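Search tips Go

Wemville Home Notes
Workshop and Desk Tips

Print this page | E-mail this page

Taming the power strip

I love a good power strip! Mine get moved from the sewing table to the workbench to the kitchen counter and back, and over the years I've picked up a few habits that make them nicer to live with (and safer too).

Buy one with a switch for every socket. You can leave the lamp on and shut off the glue gun without crawling under anything, and you stop wearing out plugs by yanking them. If each switch has its own little light, better still – one glance on the way out of the room tells you what you forgot.

Label the plugs, not the strip. Plugs wander. I fold a bit of masking tape around the cord close to the plug and write on the flag: LAMP, RADIO, CHARGER. It peels off clean when you want to change it.

Put the fat plugs on the ends. Those chunky chargers love to hog the space next door. With one at each end you can usually still get a slim plug into the middle.

Dust the slots. Every couple of months, unplug the strip from the wall, take everything out of it and go over the top with a dry paintbrush. A soft one-inch brush is perfect. Follow with a barely damp cloth on the outside only, staying well away from the openings, and let it air for 2 hours before it goes back to work. Pale plastic comes up beautifully!

Add up the watts. The limit is printed or molded somewhere on the strip, usually underneath. Read the label on each thing you plug in and do the sum. Heaters, kettles, irons and toasters go straight into the wall at our house, always.

Never plug one strip into another. I know, I know, the cord is too short. Measure the distance and buy the right length.

Feel the plugs now and then. After an hour of normal use they should be cool or barely warm. A hot plug, a brown mark or a crackle means the strip is done – switch off at the wall and replace it.

Keep it where you can reach it. Mine sits on top of the table while I'm working, well back from the glue and the water jar, and hangs on a hook when I'm finished. Wrap the cord in big loose loops and it will thank you for years.

Contact Wemville Home Notes | Copyright Wemville Home Notes | Back to top

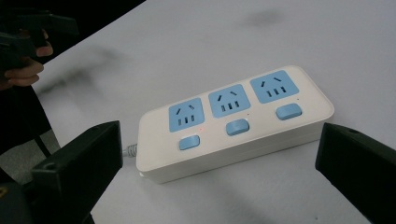 Three sockets, three switches, and the red light showing by one of them.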